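The man building a gripper in the Bivthorpe workshop would like me to know that it is nearly finished. He says this while looking for a screwdriver. I had come on a Wednesday, at his suggestion, and he had warned me in advance that the arm would not be doing anything. The arm is still in a box under the bench. What he wanted to show me was the hand.

He asked me to leave his name out of this ("my employer reads your site, for some reason"), so I'll just say he fixes heating systems for a living and has been a member of the shared shop for two years. The project is called Pikum. I asked what the word means and he said it doesn't mean anything, it was short enough to fit on the side of the controller case.

Pikum is supposed to pick up plugs and push them into outlets. I asked who needs that.

"My father does," he said. "He's got bad hands. He can't get a plug in straight, he gets annoyed and he bends the pins."

Couldn't he buy his father a plug with a handle on it? I've seen them in catalogs. He laughed and said his sister had asked the same thing, and that she had bought one, and that their father uses it. So the problem was already solved when he started? "Somebody else solved it," he said. He didn't seem to think this counted against the project.
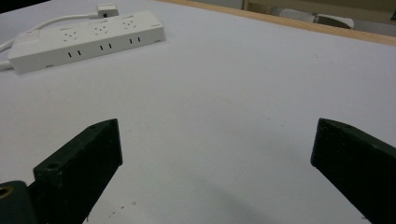 By the workshop correspondent, Skallska
Visits, interviews and the occasional argument

The fingers are the part he's proudest of. They're dark green because that was the spool he had, and each one is a plain block with a squared end. I said they looked thick for the job. "They're thick because the thin ones snapped," he said. He is now on version 57, a number he gave me without any embarrassment. Most of the changes were to the holes.

I asked whether blocks that size could get hold of a plug lying flat on a table next to a power strip, which is the test he keeps describing. He took longer over this than over anything else I asked. "The plug, yes. Lining it up is the hard part. You're off by the width of a pin and you're pushing plastic against plastic." And what does the machine do then? "It keeps pushing. I need to fix that."

It seemed fair to bring up electricity. He told me he practices with nothing live, and that he won't let it near a powered outlet until it knows when to stop. I was glad to hear it. I was less glad to hear that "when to stop" depends on a sensor board from a supplier called Holub that he hasn't opened yet.

Then money. He has spent $500 so far, not counting filament, and he would rather not count filament. I pointed out that this would buy his father a great many plugs with handles. "It would," he said. "You can put that in."

What I wanted, I suppose, was for him to claim something I could disagree with. People who build robots at home usually oblige. I've been told in garages that the dishes would be doing themselves by September, and I've gone back in September and seen the dishes. He wouldn't play. When I asked how often the hand gets a plug in, moved by him and with no arm attached, he said he'd had two good ones in a whole evening. Would he call that working?

"No. I'd call it two."

He thinks the arm will make it better, as it won't shake the way he does by ten at night. I think the arm will bring problems of its own, and I told him so. He agreed with me, found the screwdriver, and went back to the left finger.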